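Care and minor repair of books at home

Compiled by Jacinto Montes for the Skirnuvdale Reading Room. Repair notes by Marilou Mangubat.

These notes apply to ordinary modern hardbacks and paperbacks kept in a house. They do not apply to vellum, to anything with hand-coloured plates, or to a book whose sale value would be noticed if it were lost. Such books should go to a conservator untouched.

Shelving

Keep shelves off outside walls where there is a choice. If there is none, leave a 20 mm gap between the back of the shelf and the plaster so that air can move. A batten screwed to each upright will hold the gap.

Shelve books upright and by height. A tall book beside a short one has no support at the top of its boards and will warp in time. Books too tall for the shelf should lie flat, no more than three deep. Never stand them on the fore-edge, as the weight of the text block pulls it out of the case.

The row should be tight enough that a book stays up when its neighbour is taken out, and loose enough that a finger can be put on each side of the spine. Take a book out by pushing in the books on either side and gripping it at the middle. Pulling at the headcap is the usual cause of torn spines in novels that are otherwise sound.

Check the load before filling a long shelf. Hardback fiction is lighter than it looks and art books are heavier. A chipboard shelf should have a support in the middle if it is to carry reference works. Yolotzin Cisneros moved 1,229 volumes into a back bedroom in Gillia and had to refit every shelf in January, the originals having bowed.

Light and damp

Sunlight fades red and yellow cloth first, then dust jackets, then paper. A lined curtain is enough. Film for window glass also works but must be replaced when it starts to bubble.

A cheap dial hygrometer is adequate. Aim for a steady reading in the middle of the range. Swings do more harm than a constant figure slightly on the high side, so avoid heating a room hard in the evening and leaving it cold all night. Do not put books in a loft or garage.

Cleaning

1. Hold the book firmly shut, spine up at a slight angle.
2. Brush the top edge from the spine outwards with a soft, dry paintbrush.
3. Wipe cloth boards with a dry microfibre cloth. Glossy jackets will take a barely damp one, followed at once by a dry one.
4. For grubby page margins, use a white vinyl eraser, working from the gutter towards the edge. Brush out the crumbs before closing the book.

Do not use furniture polish, baby wipes or bread. Bread leaves oil and crumbs in the gutter and both attract insects.

Light soiling on a cut top edge can be taken down with 400 grit paper wrapped round a cork block. Clamp the book between two boards first, and make a few light passes in one direction. Gilt, coloured or deckled edges must not be sanded.

Pencil notes are best left alone in second-hand copies of anything scholarly. Ink will not come out without damage.

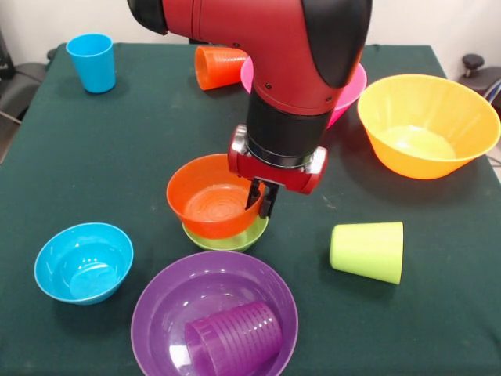

Can a musty paperback be cured of its smell?

The smell can usually be reduced, though seldom removed. Stand the book open like a fan inside a lidded plastic crate, with an open tub of bicarbonate of soda in one corner. The powder must not touch the paper. Close the lid and leave it for a week, then turn the book over, change the powder and leave it for another. If there is visible mould, seal the book in a bag and keep it away from the rest of the shelves until it has been dealt with.

Wet books

Speed matters. A book that has been splashed can be dried with sheets of plain white kitchen paper laid between every ten leaves or so, changed as they become damp. Printed kitchen paper will transfer its pattern. Stand the book on its end in moving cool air. A hairdryer cockles the pages and softens the spine glue.

A book that is wet through should be wrapped in greaseproof paper, put in a freezer bag and frozen. This stops mould and stops the ink spreading while you decide what to do. Coated paper, as used in cookery books and illustrated histories, sticks fast as it dries and should be frozen within hours or written off.

Torn pages

Use Japanese tissue and wheat starch paste. Clear sticky tape yellows, its glue creeps, and it cannot be taken off later without lifting the print.

Tear the tissue to a strip slightly wider than the damage. A torn edge has loose fibres and lies flatter than a cut one. Put a sheet of baking parchment under the page, align the tear, apply a thin coat of paste to the strip and lay it down. Cover with a second sheet of parchment and press under a weight until the next day.

Paste keeps for three days in the fridge. Discard it if it thins or smells sour.

Loose hinges

If the boards move but the endpaper is intact, the hinge can be tightened. Coat a thin knitting needle with PVA, stand the book upright and slide the needle down the hollow between the text block and the case. Rotate it as it goes in. Repeat at the other end if the glue has not reached the middle. Close the book, lay a needle in each outside groove, and put it under a board with a weight on top.

Use pH-neutral PVA from a bookbinding supplier. The Ghauri brand sold locally is satisfactory. School glue becomes brittle.

Dust jackets

Keep them on. For a collected first edition the jacket is a large part of the price. Clear polyester sleeves with a paper backing are sold by height; measure the jacket, not the page. Fold the sleeve over a ruler for a sharp edge and do not tape it to the boards.

Record keeping

A plain spreadsheet is sufficient. Columns for author, title, publisher, year, shelf and loan will cover most households. Enter borrowed books as well, with the lender's name. Renzo Sorrentino's list for the Tindirov house runs to 1,720 lines and is searched mainly by shelf number, so fix the shelf labels before starting to type.

Write nothing in the book itself except in soft pencil, inside the back board near the lower corner.

Corrections to Jaqueline Becerra at the issue desk.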